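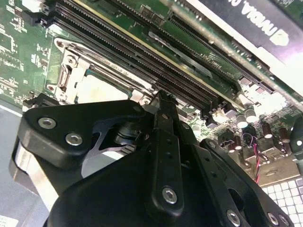 A green motherboard with its two long memory slots, on the bench at Jatia.

By Valentina Carrasco
Wednesday, April 4, 2018
4 min read

I wanted to visit the Jatia workshop since last year, when my old computer died and a neighbor told me they also open the doors to visitors. In March they finally had a free place on the Saturday tour. From Hisden it is one bus, and then you walk up the hill behind the station.

We were 7 visitors. Our guide, Mr. Espinoza, gave us coats that were too big for everybody and asked us to leave the coffee outside. The first room is storage. Companies from the Drilumau district send their old office computers, and last year the workshop received around 1000 of them. They stand on shelves up to the ceiling, with a paper label on each one.

The second room was my favorite, because there you see the boards without their cases. I have used computers all my life and I never looked at a motherboard for more than one minute. The place for the processor is a square with a metal frame around it and a small lever on the side. Mr. Espinoza told us that the pale inside part must never be touched with a finger -- he repeated this three times, and the third time he was looking at me.

Then he spoke about the memory slots. They are long and black, and inside there are rows of very small contacts. He said dust is the usual problem there. A soft brush and some patience are enough in many cases, and a new part is the last choice. I asked how long one board takes. He said it depends on the dust and on the mood.

In the last room there are finished computers for schools and for families. They have given away 700 since the workshop opened. I was surprised that there is no shop, I had money with me for nothing.

The tour is free, but you must write to them before you go. Wear closed shoes. The floor in the storage room is not even, and the lamp near the door was broken when I was there.

12 shares
3 comments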